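Pallby five-finger hand, left and right pair
Hands and grippers / Multi-finger / Pallby

Condition: used, tested in our shop
Sold as: matched pair
Price: 3,636 for the pair, shipping extra
Our rating: fair

Skip the maker's brochure on this one. It talks a lot about "human-level touch" and never says what the hand does when you ask it to let go of something soft. We bought a pair for our own bench before agreeing to list it, and Manju Gautam and Maximiliano Durán spent most of August using it next to the Plendo two-jaw gripper, which costs a lot less and which we also sell. What follows is what we think of the hand after that. If you only want the numbers, they're further down.

Our standard tabletop job is dull on purpose. Two striped pumpkin-shaped buns, a lavender plate, a teal mug, white table. The arm has to get a bun onto the plate. A two-jaw gripper handles this kind of thing without much fuss, so a hand with five fingers and a lot more wiring needs to give you something extra for your money.
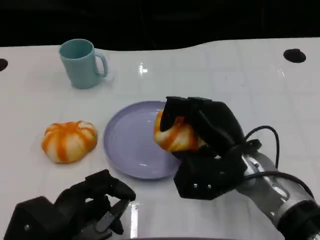

The grip itself we liked. Fingers over the top and the back of the hand close in behind gives you a lot of contact on a rounded object, and Manju found she could be sloppy about the approach angle and still come away holding something. The Plendo wants to be lined up properly, and on a lobed shape it tends to settle into a groove and twist the part as it closes.

Letting go was less impressive. The fingers don't open together. The thumb lags behind the rest by enough that a light object can get nudged on the way out. Over 43 placements with the right hand, 27 ended where we had asked for them, by our own fairly forgiving standard. The others made it out of the hand but ended up off target. Slowing down the release helped and also made the whole cycle feel endless. Maximiliano thinks a better controller would fix most of it. He may be right, but you aren't buying a better controller here, you're buying this one.

The second complaint is bulk. The palm is a big square block and it hides whatever is under it. If your only camera is up at head height, plan on losing sight of part of the plate just when you want to see it most. We tried a Khondokar wrist camera to get around this and ran out of good places to bolt it. The cables already take up the back of the wrist, and they need a generous loop to let the joint move. Pull them tight to tidy things up and you will be buying new ones.

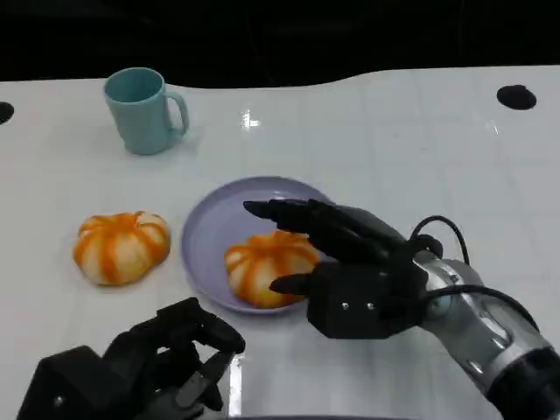
DETAILS AND FIT

Hands included: one left, one right
Finish: matte black
Fingers: five per hand, thumb included
Weight: some 17 ounces per hand on our scale, cables not counted
Mounting: Dudulano round flange; other arms need an adapter plate (not included)
Controller: one box runs both hands
Software: maker's own, plus a basic command set that is documented badly
Cables: two per hand, used, no visible damage
Fingertip pads: not fitted, sold separately

A word on the weight. The brochure figure is lower than ours. We weighed both hands twice on different scales and got the same answer, so use our number when you work out what your arm can carry.

The left hand was mounted the whole time but did far less work than the right. We ran it through its open and close cycle every morning and did a short set of grasps with it on the last Monday. It seems to be in better shape. The right one has a little play in the index finger that we can feel by hand and could not connect to any missed placement.

COMPARED WITH WHAT ELSE WE SELL

Plendo two-jaw: cheaper, quicker to set up, easier to see past. It will not pick up a mug by the handle in any way you'd want to watch. For boxes, blocks and most single-shape jobs, buy this and keep the change.

Plendo three-finger: a fair middle choice. Opens evenly, which matters more than the catalog copy would have you believe. Weak on thin edges such as plate rims.

Pallby five-finger (this page): the best hold on odd, rounded or squashy shapes of anything we carry. Fussy release. Buy it if your work really does change from object to object, or if you are collecting demonstrations from a person wearing a glove and want the fingers to match up.

WHAT BUYERS ASKED US

Can I buy only the right hand?
Not from this lot. The controller expects two hands and throws a fault with one unplugged. Abelardo Domínguez in our repair room has a way around that, but it isn't something we'll support over the phone.

Will it handle a full mug?
We didn't try it with liquid and don't plan to. The joints are not sealed.

The maker says the hand "learns" your objects. Does it?
We saw no sign of that. It goes to the positions you send it. Any learning would be in whatever software you run on top.

Is the play in the index finger going to get worse?
Probably, slowly. Nélida Sepúlveda looked it over and would not replace the joint yet. A spare is in the box.

RETURNS

Full refund inside 17 days if the hands come back with both cable sets and the controller. We test on arrival. Stripped palm screws will be charged for, so please use the driver supplied. Questions about arm fit go to Demetrio Villalobos at the parts desk; have your flange drawing ready when you call.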